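Jukatent Kitchen Set
Data card, release 2

Summary
Jukatent is a set of simulated kitchen episodes for testing whether a single-arm manipulator can finish ordinary household chores without help. It was put together by the Aveline group at Nesatitz. All episodes are rendered; none comes from a physical robot.

Contents
2087 episodes in 19 tasks. The tasks cover opening and closing appliances, moving food items, clearing worktops and putting things away in drawers. Each episode holds wrist camera video, joint positions, gripper state and a one-sentence instruction. 800 episodes are held out for evaluation and should not be used for training.

Intended use
Training and comparing manipulation policies. A score on this set says little about a real kitchen. Friction, spills and soft packaging are modelled crudely or left out.

Labels
An episode is marked "done" only if the final state check passes and the gripper has let go. Partial credit is stored in a separate column — please report both. Release 1 mixed the two, and its figures cannot be compared with those from this release.

Sample wrist views, both from one kitchen layout: 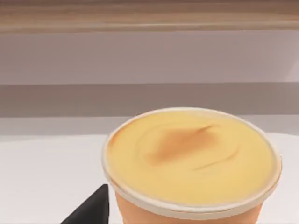
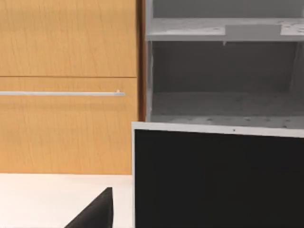 Chores built from several steps remain the weak point. Our baseline policy, Triantafyllou, handles single reaches well and loses ground when a task needs an object carried from one place to another. Small food items are hard in their own right: with a tapered cup like the orange one with the yellow filling, a grip placed too low tends to slide, and one placed too high catches the rim. Approach angle matters as much as grip width. We would not yet call any of the 19 tasks solved.

Known problems
Wood textures repeat between layouts. Some instructions use two names for the same appliance. Contact forces are not logged.

Licence
Free for research use. Redistribution of the held-out split is not permitted.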